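Print | E-mail

Supply base diary, Rallar

Tuesday, May 16, 2023

Up before the alarm. Wind had dropped overnight and the harbour was flat, so the boat was going to sail on time and anything not on the quay by lunch would be left behind. Drove in with the heater on. The gate was slow because they are still checking every pass by hand while the reader is being fixed.

The main job today was the deluge valves for Nunari. There are 21 in the set, all going out for the June shutdown, and they came back from overhaul at Fendura on Friday afternoon when most of us had already gone home. They were put in the covered bay with the paperwork taped to the crates in plastic sleeves. I started at the door end and worked in.

What I check is simple enough. Tag number on the body against tag number on the certificate, pressure test sheet signed and dated, end caps on, flange faces clean, solenoid bagged separately and marked with the same tag. Then the crate gets a green sticker and goes on the load list. It is slow because the tags are stamped small and most of them have been painted over at some point in their lives. I used a torch and a rag. By morning tea I had got through most of the smaller sizes without a problem.

Two of the large ones had the wrong certificates. They had been swapped between crates, so each valve had the other's test sheet. The valves themselves were fine. I rang Fendura and they asked me to send photos of the tags, which I did, and they said to swap the sheets and initial both. I said I would want that in an e-mail. It came through a bit before noon.

One valve I have held back. The test sheet shows the shell test but the seat leakage box is empty. It may well have been done and not written down, but I can't send it out on that basis, and the shutdown crew won't fit it without the number. It can go on the next boat if the sheet turns up. If it doesn't, it goes back to the workshop, and we will be tight. 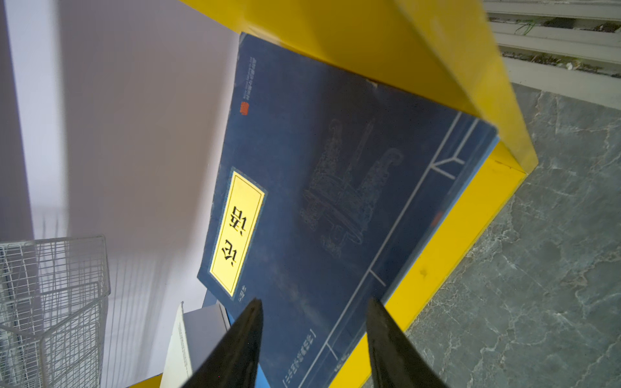

After lunch

The boat took the containers in the right order for once. Deck space was less than we had been told because there was a reel on board for Fahmy that hadn't been on the first plan. Fahmy always gets the reel space as they are further out and the boat calls there first, so our baskets went aft. I redrew the deck plan with the mate and we moved the chemical tote away from the lifting gear, where it should never have been drawn in the first place.

Weights next. One of our half-heights showed 138 kilos over its listed weight on the crane readout. Not enough to matter for the lift but it has to match the manifest. Opened it up again. Somebody had put in a box of spare flange bolts and a bundle of gaskets without adding them to the packing list. The gaskets were the right ones for the deluge job, so they stayed. The bolts were for a different line altogether and came out. Reweighed, corrected the manifest, new seal, signed. That used up most of an hour and I got some looks from the crane cab.

Also found that the rain cover on the second basket had a split along the hem. Taped it. It will do the trip, but I have asked for a new one and written the basket number on the board so it gets changed when it comes back.

Boat away mid-afternoon. I stood on the quay until the lines were in and then went back to do the e-mails.

Nunari rang at about the time I was closing the load list. They wanted to know if the valves could be called off the boat in the order they will be fitted, starting with the wellhead area. I said the crates are numbered in tag order because that is how the workshop packs them. We agreed they will lay them out on the pipe deck once they have them and sort it there. I sent them a sheet with crate number, tag and area side by side, which I should have thought of last week. It took ten minutes and will save them a lot of walking. Will do the same for the nozzles.

Nozzles are the next worry. The old ones on the lower deck were found partly blocked with scale at the last wet test and the decision was to replace the lot instead of cleaning them. The order went in late. The supplier is promising delivery in seven days, which still gives us a boat to spare, but I have heard that promise before. Have asked for a tracking number and will ring again on Thursday if it hasn't come.
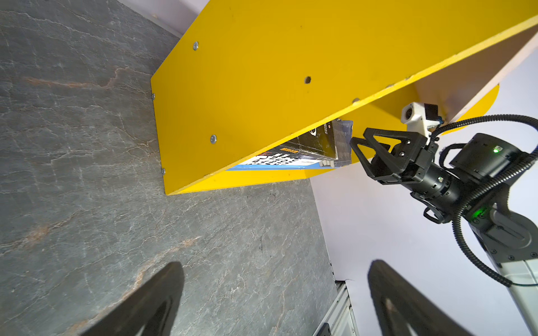 Yellow shelf on the stone-patterned wall.

Home by six. Cold enough for a jumper. Had leftover soup and the end of the bread, then paid the rego on the ute, which I had been putting off.

Spent a bit of the evening going through my notes from the last shutdown. I keep a page of things that went wrong so as not to do them again, and the page is longer than I remembered. Last time we sent the valves and forgot the actuator air fittings, and the crew ended up robbing them from the spare skid. This time the fittings went in the first container, on top, with a label you could read from the crane. I checked that on the quay before the doors were shut. We also had trouble with the blue thread compound, which had been left in the sun and gone hard. Fresh tins this time, and they are in the heated store on board, or will be.

The other thing in the notes was the handover sheet. Day shift and night shift were keeping separate lists of which valves had been fitted, and for most of a week the two didn't agree. I have written a short note to the platform suggesting a single list on the wall of the workshop. It is their call. From the base end all I need is one count, sent in at the same time each morning, so I know what is left over and what has to come home.

For tomorrow:

- chase the seat leakage figure for the held valve
- file both initialled certificates with the Fendura e-mail
- return the flange bolts to stores and find out who packed them
- new rain cover
- book space on the next boat before Fahmy does
- boots need new laces

Forecast has the wind coming back from the south-west on Thursday – if it does, the boat will be standing off and the crates won't be lifted until the weekend. No use worrying about it from here. Light off early.

Print | E-mail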